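Packing up the loft: a small gallery of bundles

Oct 26, 2020

Hello again! If you read the last post you'll know I've been promising to deal with the storage loft at Dinosthorpe since January, and I've finally made a start. This page is mostly about wrapping. I know, I know, but wrapping things well is a bigger job than it sounds, and a few of you wrote in after the autumn swap to ask how I get soft things into such small parcels without a suitcase or one of those vacuum pumps. (I did own a vacuum pump. It's in the loft, under everything else, and I'm not going in after it.)

The rule I started with was one thing, one bundle. Scarves, thin jumpers, baby blankets, the spare cushion covers, anything that can be rolled gets rolled and goes into its own thin plastic bag, with the air squeezed out before the neck is closed. I'd bought a roll of 400 bags for next to nothing and felt very pleased with myself, and then I got through 40 of them on the first afternoon, which took the shine off a bit.

My first lot were much too fat. I was cramming two jumpers into one bag, and you end up with a great sausage of a thing that won't stack, won't stand and rolls off the shelf the minute your back is turned. Smaller is better. If you can get one hand most of the way round it, it'll go in a box without a fight. 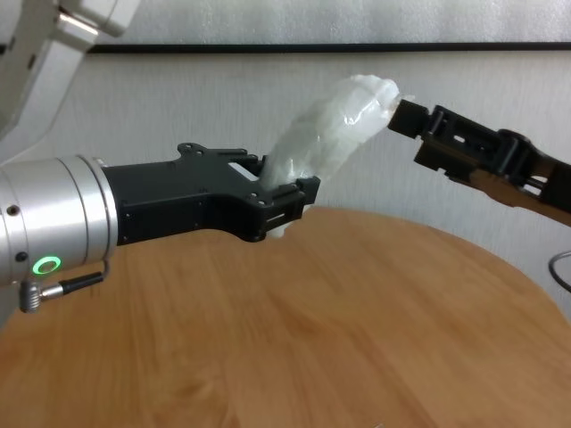 The other thing I'd say is don't fuss about creases in the bag. I spent ages on the first ten trying to smooth them flat like wrapping paper, and thin plastic simply doesn't want to be smoothed. It crumples, it clings, it crackles at you. What matters is what's going on inside, so I put the effort into the roll and let the bag do as it pleases. Fold the sleeves in, fold in half lengthways, then start from the hem and keep it tight all the way up. If it's loose at the start it'll be loose at the end, and no amount of squeezing will rescue it!

Bags, by the way. I've tried a few kinds now. The thick crunchy ones from Hilluna are lovely and strong but they spring open again, so you need a clip or a bit of tape on every single one. The thin ones I'm using came from Karpenko, the hardware place by the station, and they gather up beautifully in the hand. You do get the odd torn one, so I keep those back for lining shoes.

I don't label the bundles themselves any more either. Ink smudges on thin plastic and stickers peel off in the cold. The list goes inside the lid of the box, in pencil, and I cross things out as they leave. My one exception is anything with wool in it, which gets a scrap of paper tucked inside the bag with "WOOL" on it in capitals, so I remember to check for moths in spring.

And do make sure everything is bone dry before it goes in. I lost a really nice pair of curtains to that a couple of winters back, and I still think about them.

On to the tops, which I had the most questions about. I bunch the spare plastic together, give it a couple of turns and tuck or knot whatever's left, depending how much there is to play with. You often get a little flap that won't go in. Leave it! It makes a handy tab when you're trying to fish one bundle out from the middle of a full box, and if you trim it you'll only nick the bag. I like them packed upright with the gathered ends at the top, so I can lift one out without unpacking the rest.

White, wrinkly and nicely even from bottom to top, with its bunched crown and a stray bit sticking out at one side. I'm very fond of this shape, it's the one I'm always aiming for.

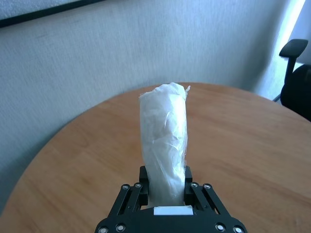 What's going where

The boxes are the shallow Dralar ones with the fold-in lids. I've got 2 filled so far and both have gone on the lower shelf, where I can reach them without the steps. Winter things are at the front, cushion covers at the back, and the baby blankets are staying downstairs until my sister decides whether she wants them.

Next up is the bedding, which frightens me slightly. Single duvets won't go anywhere near these bags, so I'll need something bigger, and if anyone has found a decent one that doesn't split down the seam, please leave a comment below. I'll put more pictures up once the far end of the loft is clear enough to stand in.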